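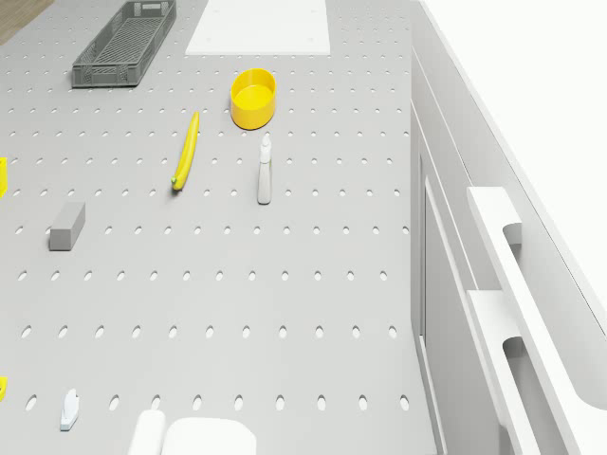
4.2 Post length and return visits. We coded 500 posts from the regional blogs indexed by Flirlow, all of them about places, food or events close to where the blogger lives. Photo-heavy posts were coded apart from text-heavy ones. Coders worked from a written sheet, revised after the pilot. Captions gave the most trouble. A plain caption names what is there, as one might write "yellow banana, spray bottle, crate" under the render in Figure 3, and a framed caption adds a place or a memory. Framed captions went with longer comment threads. Agreement between coders was 79 percent on the first pass, lower than we wanted, and the disagreements were almost all about food posts. These were recoded in September.

Blogs hosted on Dredero were kept in the sample even where the archive was patchy. Missing months treated as gaps, not as zero posts. Two-author blogs counted once. Sponsored posts droped when the label was visible, otherwise left in; see limits below.
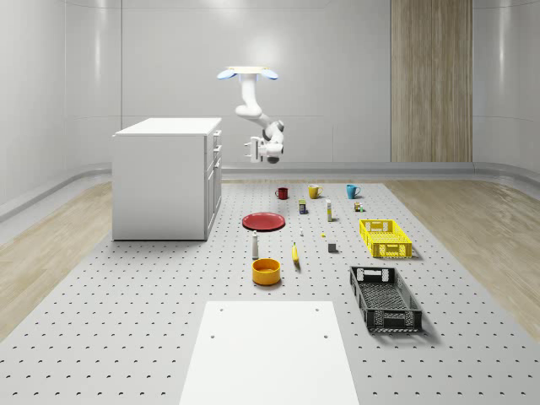

Trajkovski objects that return visits say little about loyalty, and that a reader who comes back for one restaurant list is no follower of the blog. Fair point. We can't seperate the two with visit logs alone. What we can say: of the blogs with a regular posting day, 73 percent kept an active comment section through the whole period. Irregular blogs did worse, though many of those were also newer. Age of blog not controlled for here.

Usness, the smallest platform in the set, looked different. Short posts, few photos, long threads. Readers there answered each other more than they answered the blogger, mostly with corrections to opening hours, parking, trail closures.
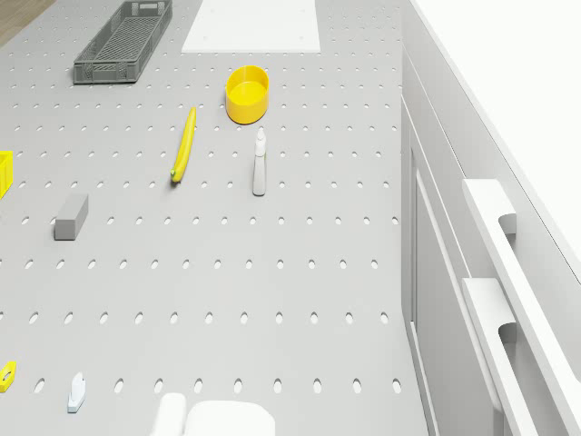 Figure 3. Simulated tabletop, rendered view.

Threads of that kind kept going well after the post itself was out of date. Old posts with live threads still drew search traffic, so a blogger who closes comments early may lose it. Not tested directly. Section 5 returns to this with the interview notes.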